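List: Skarneddale Kitchen and Woodenware
Subject: Re: Bamboo board cupping, and where to keep it
Date: April 23, 2021

On the Tula board that cups every winter:

> Mine is the Tula with the groove, bought last October. It lay
> flat for the first few weeks, then started to rock. It lives
> on a stone counter, groove side up, and I wipe the top after
> each use. I oil the top too. Do I need a thicker board, or is
> it the spot? The toaster is right next to it.

You describe two separate faults, and a thicker board cures neither.

First, moisture. A board that stays flat on stone has one face open to the room and one face closed off. Wipe the top and it dries in an hour or so. Whatever runs under the edge stays there until somebody lifts the board. The damp face swells, the dry face does not, and the board rises at the edges or in the middle depending on which face that is. Oiling only the top makes the difference larger. Oil both faces and all four edges on the same day, leave overnight standing on a long edge, wipe off the excess in the morning. Mineral oil is fine. I have used the Soliman board wax over it and it adds a little water resistance in the groove, where oil alone wears off fastest.

Second, heat. A toaster or toaster oven gives off most of its heat at the top and at the door, but the near end of a board parked against the casing still gets several warm cycles a day. I measured this on a Skumau board 20 mm thick. With the end touching the toaster, that end was out of flat by 3 mm after one winter. I soaked nothing and clamped nothing, just turned the board over and moved it away, and most of it came back by spring. The gap I keep now is 160 mm when the toaster is in use. Less may be enough – I have not tested it.

To check your own board, put a straightedge across the short dimension, then corner to corner. If the first shows a gap and the second does not, it is plain cupping and will probably relax. If the diagonals disagree with each other, it is twist, and in my experience twist stays.

The groove is a minor factor. It removes material from one face only, so that face moves a little more freely. If the other side is plain, alternate sides and use the grooved one for meat and fruit.

Last, the layout. A bamboo board on a marble-patterned counter, with the toaster close by and the mugs and jars kept back by the tile, is much the same arrangement as yours:

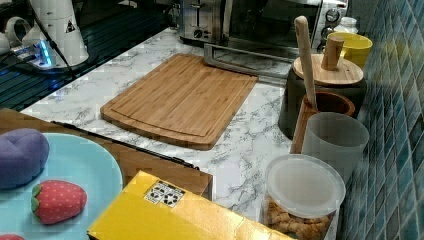
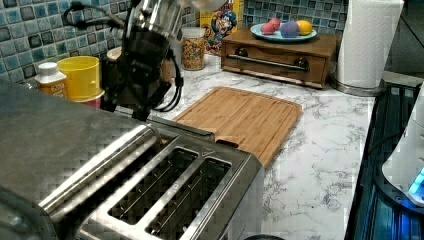

Order of work

1. Lift the board and dry the counter under it. Do this daily.
2. Oil both faces, edges and groove. Repeat after 6 weeks, then whenever water stops beading.
3. Store it on edge. If there is no room for that, put small rubber feet under one face and accept that you lose the use of that side.
4. Move the toaster or move the board. Moving the board is easier, as the cord on mine is short.
5. Recheck with the straightedge after a month and post the numbers, with the board thickness.

I would hold off on planing until step 5 is done. Material taken off a board that is still moving has to be taken off again later.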